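My Day Out at the Hesar Toy Fair

14 shares | 3 comments

Posted 24 January 2025

So I finally made it to the Hesar toy fair! I've been meaning to go for years, and every year something comes up (a cold, a car repair, a cousin's wedding that nobody could move), and this time I bought the ticket early so I'd feel guilty if I skipped it. It worked. I was on the 6 a.m. train with a thermos and a cheese sandwich, which I'd eaten before we left the city.

If you haven't been, Hesar is a smallish town with a very big exhibition hall that looks like somebody parked an airport next to a river. It's a 19 minute walk from the station if you follow the signs, longer if you follow the smell of fried dough like I did. The dough stand takes cash only. Bring cash.

I collect play food. I know, I know. It started with my own childhood shop set and got out of hand, and now there's a cabinet in my dining room that guests are polite about. So my plan was to head straight for Hall 2 and skip the trains, the dolls and the board games. I did not manage to skip the board games. I lost most of an hour to a demo of a tile game about canal boats and came in last, and I'd still like a copy if it ever comes out in English.

Hall 2 was warmer and louder, and the Pikier booth was right by the door. Pikier does wooden shop counters and market stalls, the kind with a striped awning and a little drawer for the money. They've redone the big one and I'm not sure about it. The old one had a proper shelf under the counter where you could hide things. The new one has a panel there, painted with apples. It's very pretty, but where do you put the potatoes? I asked the woman at the booth and she said I was the second person that morning to bring it up, so there's hope for the shelf.

Next door was Manzano, and I could have stayed there all day. They do cloth vegetables with a good weight to them — the leeks are as long as my forearm, and they flop exactly the way a leek flops. I bought two leeks and a cabbage. The cabbage comes apart leaf by leaf and I've already lost one leaf under the sofa. They also had a felt fish that I put down and picked up again several times. I left without it and thought about it all the way through lunch.

Lunch was a baked potato, eaten standing up, next to a man dressed as a bear. The seating situation at Hesar is terrible and they should hear about it from everyone.

In the afternoon I went to a talk upstairs on how play food has changed over the years. It was much better than I expected! The speaker had brought along an old grocery set with tiny printed boxes, and passed it around the room, which made me so nervous I could hardly listen. The main argument was that kids want the boring foods. Grown-ups buy them cakes and lobsters and they go for the egg, the bread and whatever is in the fridge at home. I think that's right. My niece has a whole tea set with pastries and she spends her time serving people a plain bun. And give any kid something that squirts, or looks like it should, and the sound effects start right away.

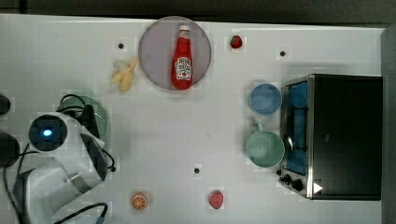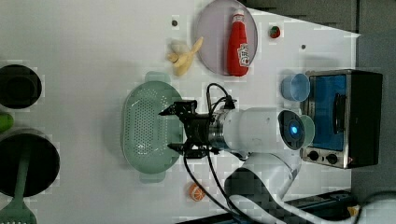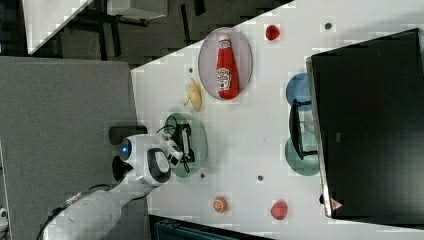
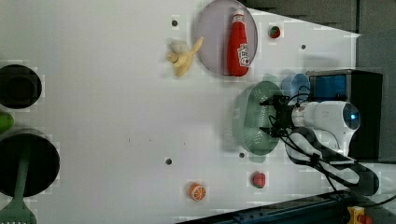
Ketchup on the lavender plate, first and last photos.

After the talk I went back down for the swap tables, which are hidden at the far end behind the coat check. This is the part I'd really come for. People bring a box of spares and you trade piece for piece, no money, and there's a lot of very serious squinting at the bottoms of things to find a maker's mark. I'd brought 11 pieces and came home with a bagful, including a pear I've been missing since I was a kid. Same dent in the side and everything. I may have squealed. I also traded away a pineapple and regretted it before I reached the escalator, so if you're the person in the green coat, I'd love to hear from you.

My last stop was Evuton, who make the play kitchens with the clicking dials. The click is still good. They've changed the oven door so it closes slowly and doesn't slam, and every parent walking past was opening and shutting it with a kind of dreamy look. Prices have gone up, though. The small kitchen is now what the large one used to cost, and I had to put the leaflet back.

A few practical things if you're thinking about going. Coat check is worth it, the hall gets hot by noon. The toilets upstairs have no line. The shuttle back to the station stops running earlier than the sign says, so I walked, with two leeks sticking out of my bag, and got some looks.

There's a smaller summer edition in June, mostly outdoor stuff, but the swap tables will be there too and I've already started a box. And yes, I went back for the fish.

3 comments | Share this post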